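Speaker notes: House rules for hand-held grippers (Tamus meetup, April)

Okay, so rule one, and I'm going to nag you about it.

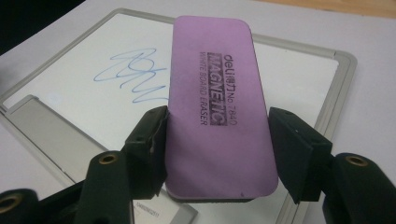
Check your pads before every session! At Mirnska we skipped that for a whole month and had to toss 23 runs (ouch). Rule two: grip by the long edges, keep any printing clear of the fingers. Rule three, write down what you dropped. I mean it, drops count!

Pause here, ask who logs drops. Then on to the Boto checklist, 4 minutes max.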